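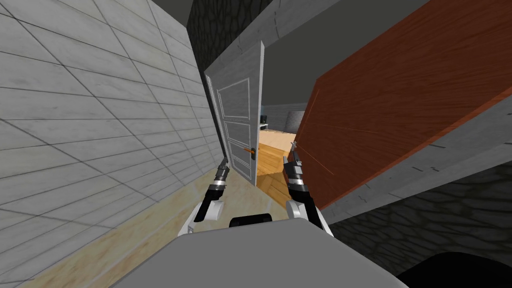

Head view from the passage run, sim. Door partly open, both arms forward.

Progress report to Fornbridge, December 2019
Door and passage work package, software only
From: Ibsa Lencho, Prostham
Cc: Styliani Drakos

Short one this time, apologies. Writing it between test batches.

Where we are

Since the July report: planner rewrite is in, perception is mostly in, tooling behind. Everything still in simulation. No hardware time used this period and none asked for until the handle grasp is steadier than it is now.

Main change is that Ouali (the planner) now handles both arms as one problem. Before, it planned the left arm, froze it, then planned the right around it. Fine in an open room. In the narrow passage it kept boxing itself in, the left arm would take the only comfortable route and the right had nowhere to go. Joint planning costs more time per query but we get far fewer dead ends. Styliani did most of this and also cleaned up the collision checker while she was in there, which was not on the plan but badly needed.

Still open on the planner: the elbow. The cost function cares about the gripper and not enough about what the forearm is doing, so we get paths that are legal and look awful. Too close to the walls for my taste. Clearance term is written, not tuned.

Perception

Door pose from the head camera is OK when the door is well open, weaker when we see it edge on. Handle detection better. It works off shape and depth now, color only as a tie breaker. Earlier version leaned on color way too hard and fell over as soon as we swapped the textures.

Wrist cameras are the weak spot. Close to a surface there is not much to match against. Plain surfaces give us nothing, tiles give us too much, since every grout corner looks like every other grout corner and the matcher happily locks on one tile over.

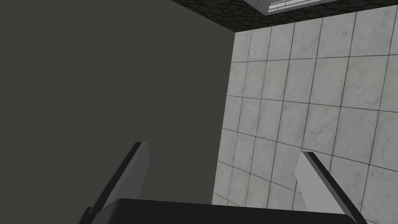 Wrist view, gripper empty. Plain dark surface on one side, tile grid on the other.

Stopgap: the wrist estimate is not allowed to move the pose further than the arm odometry says is possible. Crude but it stopped the jumps. Proper fix is to track the edges where two surfaces meet and ignore the grid. Ibsa to do, started, branch is a mess.

Control

Loop runs at 30 Hz for the vision side, joint control is seperate and faster and has not been touched. Two bugs found and fixed:

Gripper close command was being resent on every replan, so the fingers restarted their closing motion mid grasp. Explains a lot of the odd failures in the last report.

Frame mixup between torso and left shoulder after the model update. Small offset, showed up only with the arm stretched out. Took far too long to find. There is a test for it now.

Approach to the handle is now staged: pre-grasp, slow approach, close, then hand over to the compliant controller for the lever. The idle arm gets a parking pose chosen by the planner and not a fixed one out of a config file. The fixed one was picked in a wide room and made no sense here.

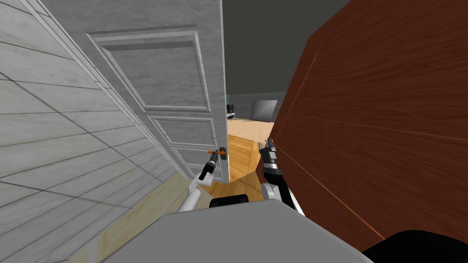

The hand-over is where most of the remaining trouble is. If the grasp is a bit off along the lever, the compliant controller assumes the wrong lever arm and pushes in a direction the handle does not want to go. We have a short probing motion in review that estimates it before comitting. Early runs look good to me but I don't want to put a rate on it yet, the logs from that batch were made with the old gripper bug still in.

Evaluation

New protocol agreed with Styliani: 100 seeded starts per build, same seeds every time, with base pose and door angle varied. The whole set reruns for every merge to main. Nothing counts as a result unless it comes from that set. Baseline for the old planner is being rerun under it so the comparison in the next report will be fair. Not done at time of writing.

Tooling

Stillia (our log viewer) can now show head and wrist views side by side with the planned path, scrubbing works, export does not. Playback drifts on long runs, the timestamps come from two clocks and we only correct at the start. Known, not fixed.

Grasp events get tagged automatically now so you can jump straight to them. Big time saver when going through failures. 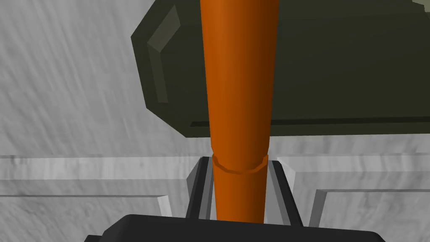
The tagger uses finger position plus the commanded state. Contact force from the simulator is noisy when the fingers are just touching, so it is logged but does not trigger a tag. Misses some light contacts. Acceptable for now.

Slipped

Recovery behavior (regrasp after a lost handle) has not been started. Was due this period. The planner rewrite ate it. Moved to next period, same scope.

Documentation for the planner interface, half written.

Budget

On plan for staff. Compute a bit over, from rerunning the baselines. We can absorb it inside the existing line, no change request.

Next

Tune clearance term, merge.
Probing motion through review, then full seed set.
Edge tracking on the wrist cameras.
Recovery behavior, Styliani leading.
Fix the clocks in Stillia.

Needed from Fornbridge: a yes or no on the texture variation set we asked for in July. Without it the perception numbers will be for one look of the environment only and I would have to say so in the final report.

Ibsa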